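4.2 Clearing the table

We had expected the kitchens to be the richest part of the study, and in many ways they were, but it was the table that people kept coming back to when we sat down and talked with them afterward. Of the 18 households who took part in Telitz, 12 told us that the day did not feel finished until the main table had been cleared. Dzifa Atinga, who carried out most of the home visits in February, noted how often a person would go on wiping and straightening while answering her questions, as if the talk and the tidying belonged together — and we have come to think that they do.

What counted as clear varied a good deal, of course. In five homes a cloth or a bowl of fruit could stay, while in six others every last thing had to go, even if it only traveled as far as the nearest chair (a habit we grew rather fond of). Grīnberga's earlier work in Balen describes much the same range, and we follow him in treating a bare surface as something a household agrees on over time.
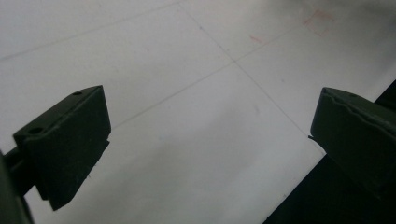
Figure 3. A broad white surface.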